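About us

Hello, and thanks for having a nose around! I'm the one who started Grinura, and I still answer most of the emails, so I thought I'd write this page myself.

We look after small solar and battery sites - the sort you find behind a village hall or along the edge of a farm. Other people build them. We come in afterwards, keep an eye on them day and night, and go out with a van when something stops behaving. I spent years on the building side and kept driving past sites I'd worked on where half the panels were doing nothing and the owner had no idea. That bothered me more than it probably should have. 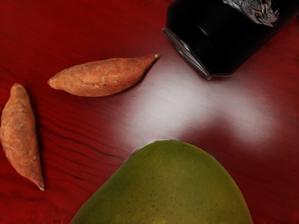
So I rented a desk in Wollunau, bought a second-hand van and rang everyone I'd ever worked for. The first to say yes was Pastura, a dairy farm with a barn roof full of panels and a battery that tripped every time the milking started. It took me three visits to find the fault (a badly set timer, if you're curious) and they've been with us ever since.

These days there are 23 of us, and we look after 171 sites. Most are tiny. The biggest is Montoya, an old quarry with 390 panels and a truly awful access track - bring wellies if you ever visit!

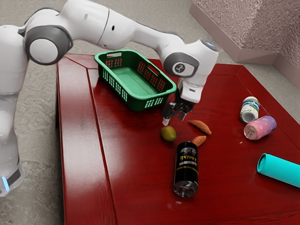
Robot arm above a mango on a red table

What do you get if you sign up? A real person on the phone, for a start. We check your readings every morning and send you a short monthly report in plain words, with the money figure at the top. If a site goes down and it's within 45 miles of Wollunau, we aim to be there the same day. Further out it's usually the next.

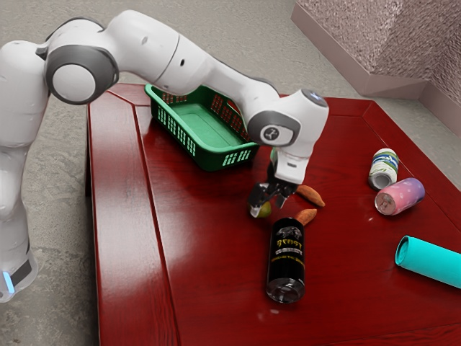
We don't sell panels, and we don't take a cut from anyone who does. If your battery has a few good years left in it, we'll say so, even when you were rather hoping for a shiny new one.

We take on two trainees every January, and you don't need a degree - just a driving licence and a head for ladders. Details are on the jobs page, or drop me a line through the contact form and I'll get back to you, normally after I've had my tea.

Page last updated October 21, 2024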